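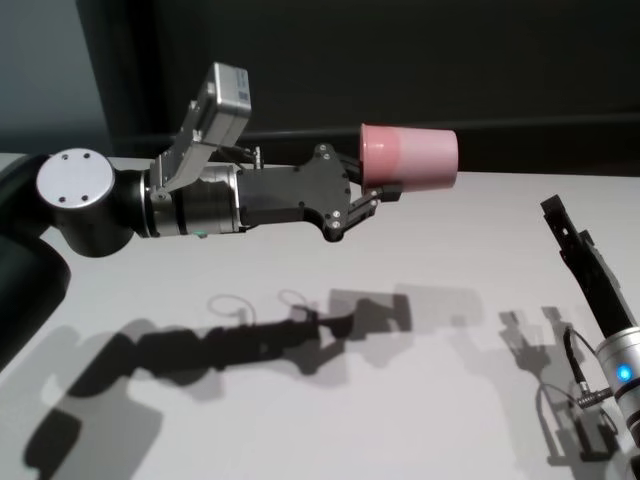 Re: [kitchen] cups for the shared shelf
From: Irina Tudose
5 November 2025

Oduor Shemweta wrote:
> Do we want the pink plastic cups again or something heavier?
> Worku has a box of 72, and I need to order by tonight.

Pink again, please. The matt ones that get narrower towards the base – they stack well and don't show marks. Glasses would be nicer but we lost 3 in February.

Could you ask Worku if they sell lids? If not, leave it. I can collect the box from Stenorberg.

Irina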